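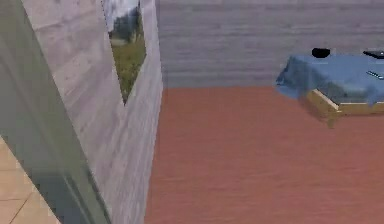

By Bethel Araya
Posted 12/08/2023

The city has signed a lease that will put the former Degefa Theater on Mill Street back into public use, ending a vacancy that began when the last tenant, a carpet store, moved out.

Under the agreement, the nonprofit Gritano Arts will run the building as a performance hall and rehearsal space. The group will pay a reduced rent for the first five years and will take over heating, insurance and routine upkeep. The city keeps ownership and remains responsible for the roof and outside walls.

The theater opened 87 years ago with 690 seats. Most of the main floor seating was taken out when the building was converted to retail, but the balcony, the stage and the plaster ceiling were left in place behind a dropped ceiling and partition walls.

Mulugeta Wolde, director of Gritano Arts, said the first events will be held on the main floor with folding chairs. The balcony will stay closed until a second exit stair is built.

"People keep asking when they can sit upstairs," Wolde said. "I don't have a date for that. We want to get the doors open and have something on the stage first."

Work on the lobby and restrooms is expected to start in March. The contractor, Falletti, will also replace the wiring on the ground floor and install a ramp at the side entrance on Cimetti Avenue. 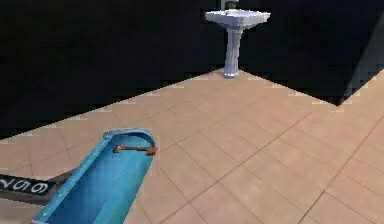 Computer rendering with a white pedestal sink in the corner of a room.

The lease covers the theater and the two storefronts on either side of the lobby. One storefront, at 2,802 square feet, will be used for rehearsals and dance classes. The other has not been assigned. Chaltu Assefa, who manages city property, said her office has heard from a bakery and a music teacher but has made no offer to either.

The city received 2,606 responses to an online survey on the building last winter. Live music and children's theater were the most common requests. Parking was the most common complaint.

Baltasar Domínguez, who owns the hardware store across the street, said he is glad to see the building used but wants evening deliveries kept off Mill Street. Assefa said trucks will be directed to the alley behind the stage.

Gritano Arts will take bookings for the rehearsal space beginning next month. Rates have not been set.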